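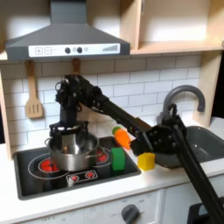

Torkside boxed gift cards, Plisis range

I bought two boxes of these for thank-you notes after my sister's wedding. The card stock is heavy and takes fountain pen ink with no feathering. The cream is a bit yellower than it looks on the Pranden website, so order a sample if you need to match it to something.

Each card has a small enamel leaf pin pushed through the front. The pin comes off and can be worn, and the catch is stiff enough to stay put on a wool coat.
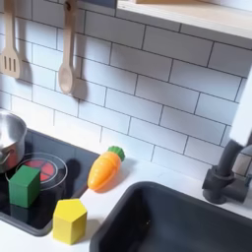

The envelopes let the set down. They fit so closely that the pin presses against the paper, and on three of mine it left a dent before I'd even written the address. I switched to the padded ones from Paracha, a size up, and had no more trouble. Allow for extra postage, as the pin makes the card too thick for the ordinary letter rate.
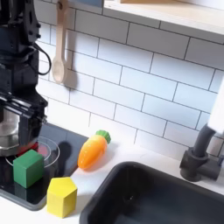 Colours are sage, rust and navy. Rust is item 1584 and navy is 1794; I didn't try the sage. Delivery took nine days to regional Victoria. I'd buy the cards again, but only if they were sold without envelopes. Four stars.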